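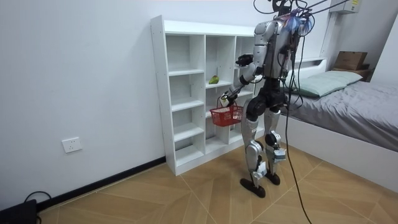

**Costel Gashi**
Don't do it. Sorry but no. Cube shelves are for a kid's room or an office, not 300 hardcovers. Mine bowed inside a year and the whole thing leans left now.

**noreen_rana**
ok but I didn't ask for 300, I asked for 189. thats my count after the February purge. maybe half are hardcover. And the room has a plain white wall, light floor, I kind of want the shelf to disappear into it. White cubbies do that, dark bookcases don't.

**Zarmeena Magsi**
Team cubby here. Short spans! Each cube holds up its own little stretch, way less sag than one long board. Had the Satti one in white through two apartments. Only thing that went was the back corner and that was me dragging it instead of lifting

**Costel Gashi**
Short spans only help if the uprights are actual wood. Half of these are basically cardboard honeycomb inside. Knock on it. Mine was a Sullero, sounded like a cereal box.

**jvirk**
Depth is the real problem imo. Cubes are way deeper than a paperback needs so you either waste the back or double stack and then you never see the back row again. I found 2 copies of the same cookbook behind each other. Same edition

**noreen_rana**
double stacking is what I do now, on the floor, so that's an upgrade lol

How deep is too deep tho

**jvirk**
Mine takes 13 inches and most of my paperbacks are like a third of that. You can shove a block of scrap wood in the back so the books sit up at the front. Works ok. Looks fine from the couch

**Nghĩa Võ**
Whatever you buy, screw it to the wall. Into a stud, not just the drywall. Full shelf is heavier than people think and if there's a cat or a toddler anywhere near it, yeah.

**Costel Gashi**
^ this. Agree on that one at least

**Zarmeena Magsi**
Costel you're judging every cubby by one bad Sullero. The Tembridge ones are solid, my sister's has all her art books on it and no bow. Big books on the bottom row, paperbacks up top, done

**Costel Gashi**
How long has she had it though

**Zarmeena Magsi**
...since spring

**Costel Gashi**
Right. Talk to me in two years

**noreen_rana**
so is anybody selling used? new Tembridge is more than I wanted to spend. There's a thrift on Dollancombe that gets furniture in but they never pick up the phone

**Nghĩa Võ**
Just go, they put the furniture out mornings, by 10 am the good stuff's gone. Bring a tape measure. Also bring a book! Biggest one you own. See if it fits in the cube standing up - mine didn't and I've got atlases lying flat taking up a whole square each

**jvirk**
And check the screws are all there. Bought one used with a bag of "spare parts" and none of them were for that shelf

**noreen_rana**
ok going tomorrow with tape and the big bird book. If it wobbles I leave it

**Costel Gashi**
Knock on the uprights.

**noreen_rana**
I will knock on the uprights Costel

**Zarmeena Magsi**
Report back pls. And how are you sorting them, don't say color

**noreen_rana**
...by color

**jvirk**
oh no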